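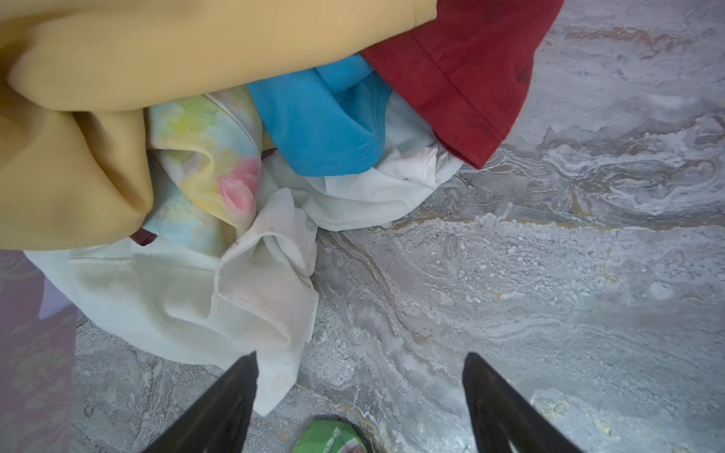 Mixed-color load before sorting

Support > Polat Laundry Station > Set-Up Guide > Section 2: Sorting and Folding

2.1 Before you begin

Install the Polat station according to Section 1 before sorting the first load. The folding top must be level and fixed to the wall rail. Allow 18 inches of clear floor in front of the station for the unsorted pile.

1. Place the full load in one pile. Do not sort directly from the machine drum.
2. Take pieces from the top. Pulling from the bottom stretches hems and turns sleeves inside out.
3. Check each piece for stains. Set stained pieces to one side for pretreatment.
4. Separate deep reds and maroons first. These colors are the most likely to bleed.
5. Separate whites and fleece next, then yellows, blues, and prints.

CAUTION: Do not place dark red textiles on white textiles when either is damp. Color transfer can occur within minutes and may be permanent.

NOTE: Pastel prints may be washed with light solids after the first two washes. Wash them separately until then.

2.2 Preparing the folding top

1. Clear the top completely.
2. Wipe the surface with a soft cloth and a mild detergent solution. Work from the back edge toward the front.
3. Dry with a second cloth. Pay attention to the corner where the top meets the walls — lint collects there.
4. Inspect for grit. Grit snags fleece and velvet.

CAUTION: Do not use bleach, scouring powder, or Porgate descaler on the top. Do not set down an iron hotter than 200 °F. 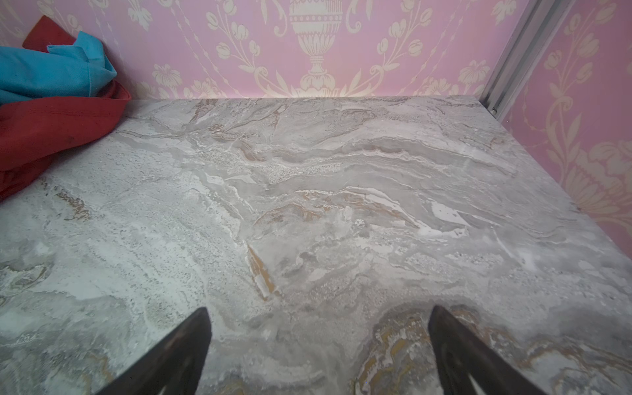

Can the top be used for wet laundry?
Only for short periods. Move wet pieces to a drying rack as soon as they are sorted, and wipe up any water left along the back edge.

2.3 Folding

1. Fold the largest pieces first and stack them at the back.
2. Lay each piece flat and smooth it from the center outward.
3. Align hem to hem. On pieces with a curved seam, align the side edges instead.
4. Fold fleece loosely. Tight folds leave marks in the pile of the fabric.
5. Keep the finished stack below the wall rail.
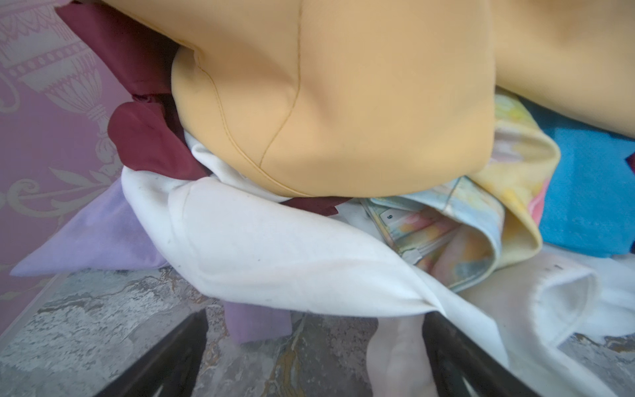 Return any piece that will not lie flat to the pile and fold it last. Thick cloth can be rolled and stored in the Wornex side bin. The bin holds up to 67 liters — do not compress the contents to close the lid.

NOTE: Empty the side bin completely every Monday, or more often in humid weather.

Wornex Home Products, Grallville | Contact Support | All rights reserved | Back to top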